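The Hand in Room Eight

My sister-in-law believed in the hand before any of us had seen it. She had read about it on the bus, in a brochure from Baturix that somebody had left on the seat, and by the time she got to our place in Starnham she had decided that my father should have one.

"For the jars," she said.

My father had opened his own jars for 80 years and did not see the problem. Neither did I. I have bought enough things from brochures. I own a blender that was going to change my mornings, and it lives above the refrigerator with its cord wrapped around its neck.

But she had made the appointment, so on Friday we drove out to the showroom, the three of us in my car with the bad heater. It was over 200 miles there and back. My father sat in front with a jar of pickled beets in his lap. He had picked it out himself, the way you would pick a dog for a fight.

The showroom was on the second floor above a tile store. A young woman from the company gave us coffee and told us the hand was called the Ganar. She said it meant "to win." My father asked who was losing.

She had a way of talking I recognized from car lots. Everything was a journey. The fingers had been on a journey, the software had been on a journey, and now we were invited along. I asked what it cost. She said that depended on the journey, and took us down the hall to room eight.

I will say this for it, there was no rubber skin on it and no painted fingernails. I had been ready for fingernails. It was black and plain, and you could see the screws. My father bent down until his face was nearly under the palm and looked up at it for a long time, the way he used to look up under my first car.

"Who put it together?" he asked.

She said the parts came through their partners in Paju.

"I mean who. Which person."

She didn't know. He nodded as if that settled something, and kept looking. 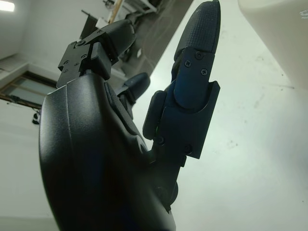 The Ganar from below, fingers up. The one on the right has the rough tip.

"That one has a file on the end," my father said. He meant the tall finger, where the tip was crosshatched. He had been a machinist, and he had opinions about crosshatching. "Good. Otherwise you'd never hold glass."

It was the first nice thing he had said since breakfast, and my sister-in-law looked at me as if she had won twenty dollars. I told her a good fingertip was a long way from a jar of beets.

Then he found the scuff. It was a small pale mark near the end of the same finger, and he was delighted with it. He asked what it had hit. The young woman said that it might have been a table, or possibly the reflection of a light. He said he knew a scuff when he saw one. I think he trusted her less after that and the hand more.

"Could we see it do the jar?" I said.

She said the demonstration unit was between updates. I had been waiting for something like that since the tile store. I didn't say so. I looked at my sister-in-law, and she studied the ceiling, the bright light and the dark gray panel and the wooden pole.

"Between updates," my father said. He set the beets down on the windowsill. He put his own hand up next to the black one, fingers spread, and held it there. His has a knuckle that healed crooked in 1,141 pieces, or so he tells it, and the number has never changed, so maybe it's true. The two hands stayed like that, side by side. I had a remark ready - I usually do - and I kept it.

After a while he took his down and rubbed the wrist.

"Does it get tired?" he asked.

"No," the young woman said. It was the only answer she gave all day that I believed.

We were past the county line before he noticed he had left the beets. I offered to turn around. He thought about it through two stoplights.

"Leave them," he said. "See if it gets them open."

My sister-in-law calls the showroom every April. She says she is asking about the price.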